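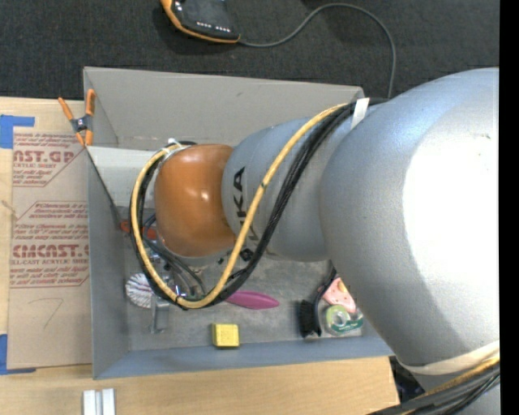

February 8, 2024

Bin picking, KUKA cell. Present: Ama, Bindu, me for the morning. Josée on the labelling side.

Carried on with the mixed-item set for Romness. Total at close is 981 attempts, 153 of them added today. Target for the week still stands and I think we make it if the cell stays up.

Same bin, same procedure as before. Tip the items in, let them settle, one still from the fixed camera, then let the policy choose. If it freezes or picks the wall twice running, Ama takes over and drives the pick by hand, and the attempt gets tagged "helped". Please use that tag and not "manual". Manual means the whole attempt was driven from the start, and in December we mixed the two and Josée had to go back through everything.

Items that are giving trouble:
Brushes. The bristles are the problem. Suction gets nothing there, so the only good grasp is on the handle or the back, and the policy still likes the middle of the bristle patch. Bindu wants more examples with the bristles facing up. Agreed, we are short of those.
Roll of tape in its packaging. Shiny, and the depth is poor on it. Leave it in. We need the failures as well.
Small yellow block. Fine in the open, bad against the front wall.

Cables. The yellow one and the black bundle hang in a wide loop under the last joint and come down over the bin floor. When the arm reaches for the corners the loop covers part of the pile, so the camera loses whatever is under it. It doesn't matter for the choice of grasp, as that comes from the still taken with the arm parked, but it does matter for the success labels. Josée could not call 20 of this morning's attempts from the video alone. For now she marks those "unclear" and we leave them out of training. I'd like to re-tape the bundle higher up before the next long run. Ngaio to say whether that leaves enough slack for the wrist.

Clamp on the left rim stays on. Check it before each block.

Two stops, both from the force limit, both near the front wall. Reset from the pendant, no damage found. Logged as aborted, scene tipped out and started again.

Next: bristles-up block first, then items pushed hard into the corners. Jagadeesh is copying today's files to Mensah tonight. Don't rename the folders until he says it's done.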